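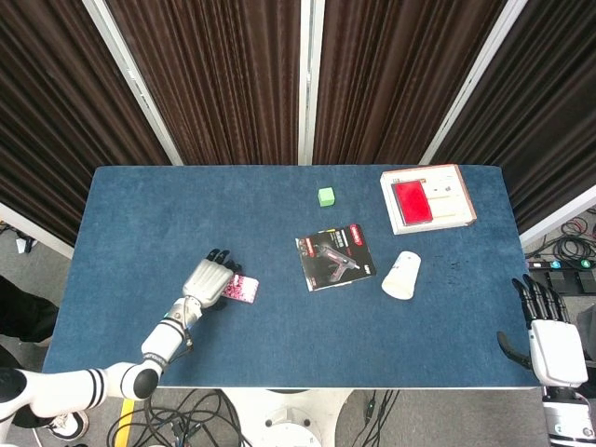 January 2024

I've been meaning to write up our house rules for working near the arms ever since we moved the rig over to the Utley building, and the new year seems as good a time as any (the kettle is on, so bear with me).

We started with a list of 30 rules, copied more or less whole from the binder Punent sent us, and I'm sorry to say hardly anyone read it. It's down to 6 now, on one sheet, and people do seem to follow them!

The one I care about most is the tape. If the arms have power, you stay on your side of the yellow line, even if something has rolled off the cloth and it would only take a second to grab. Ask for a stop, wait until you hear "stopped" back, and then go in.

Cables come next. I'd like every run checked before the first session of the day, and I know I go on about it, but I tripped over one myself at Prirnevham and my knee still grumbles on the stairs.

The rule we still argue over is how long one person should stay at the controls. I've put 20 minutes on the sheet for now, and we'll look at it again once the Cabrera lot have tried it.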